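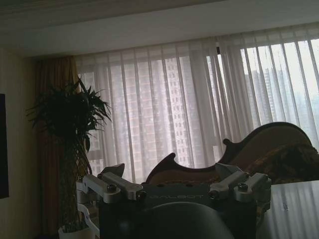 Living room, window end. Sheers closed, brown drape pulled over to the left.

Sheers or no sheers behind a carved sofa?
Posted by curnaris_57, 11/08/2018

Rented this place furnished, so the sofa came with the lease and so did the curtains. My complaint is the daylight. Until the sun moves off, everything in front of that window turns into a silhouette, including a plant I paid good money for and would like to see as green. My plan is to take the sheers down, keep the heavy brown drape for evenings, and look at the towers like a normal person. My other half says the sheers are the only thing holding the room together. Opinions?

mokgethi_fan
Keep them. You're facing high-rises. High-rises have people in them, and some of those people are bored.

senonov68
Disagree. Whoever is over there is too far off to care what's on your TV. Take them down for a week and put them in a bag. If you miss them, you own an iron.

curnaris_57
I do not own an iron.

senonov68
Then hang them damp like everybody else.

plainweave
The sheers aren't your problem. A carved sofa with its back to a bright window is always going to be a dark lump with a nice outline. Turn it to face the light and you'd see the upholstery. Can we get a look at it from the front?

curnaris_57
Sure. Coffee table's in the way, as it is in life. The pillows stay, I've been told. 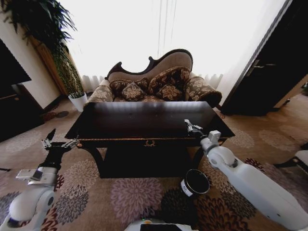
mokgethi_fan: Four pillows is two too many on a chaise with one high end. Where does a person sit?

curnaris_57
On the carpet, mostly.

plainweave
OK, I take back "dark lump." That paisley is better than I expected and the curved back is the best thing in there. I still wouldn't have flowers on the pillows as well as on the sofa. Plain brown covers, same size, done.

senonov68
No, leave the flowers. Once you've got a gold wreath on your coffee table you are past the point of plain brown. Commit.

mokgethi_fan
That glossy top must show every fingerprint.

curnaris_57
And every crumb. I priced a linen runner from Kultari and then lay down for a while. As for turning the sofa, it weighs what a sofa like that weighs, and it would end up facing away from the TV, so that's a no from the household. The sheers come down this weekend and go back up in December if I lose the argument.

plainweave
Measure the rod before you buy anything. I didn't, and I have 40 inches of spare curtain in a closet.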